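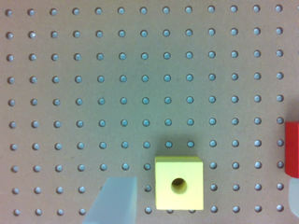
2 min read

DOLLARD, June 27, 2025. The Dollard Student Robotics Club has opened its block-stacking project to other schools and clubs. The task files, the parts list and a set of 300 recorded runs are now available free of charge from the club on request.

The project, called Rollik, asks a robot arm to pick up colored wooden blocks from a pegboard and place them on upright wooden dowels. Each block has a hole through it, and the hole has to line up with the dowel before the block can be let go. Students began work on the task in December as a replacement for the line-following exercise that new members used to start with.

Club members set up the work area, wrote the control software and recorded the runs. They also wrote the scoring rules. A run counts only if the block goes all the way down to the wooden base and the arm moves clear without touching the dowels again. By that rule, 241 of the 300 recorded runs counted. The other runs are included in the release with a short note on each, and the club asks other teams to do the same with theirs.

Most of the failed runs came from the last part of the move, when a block was slightly off center over the dowel and caught on the end of it. The club changed its software in the spring so that the arm pauses above the dowel, checks its position and corrects before going down. 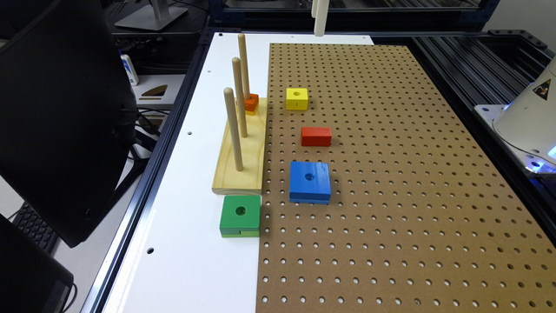 Blocks of different sizes are part of the task. A grip that works for a small block may be too narrow for a large one, and students have to plan for that before the arm moves. New members start with one block and one dowel. They go on to the full task, in which the blocks can start anywhere within reach and the order of stacking is given at the beginning of the run.

The work was paid for by a grant from the Hosseinzadeh Fund, which supports technical clubs for students in the Dollard area. Plusine, a local machine shop, gave the club bench space and cut material for spare blocks. The grant covers a second year of work.

Rollik will also be the set task at the club's open meet in December. The meet has room for up to 50 students, working in teams of 2. Teams may bring their own software or begin with the club's version. Each team will have the same amount of time at the arm, and scores will be posted the same day. There is no entry fee.

Schools that want the files or a place at the meet should write to the club office in Dollard and give the name of the school, the age group and the type of arm they plan to use. Schools without an arm may still enter and use the club's equipment at the meet. A practice session for those teams will be held before the meet, and details will be sent with the entry forms.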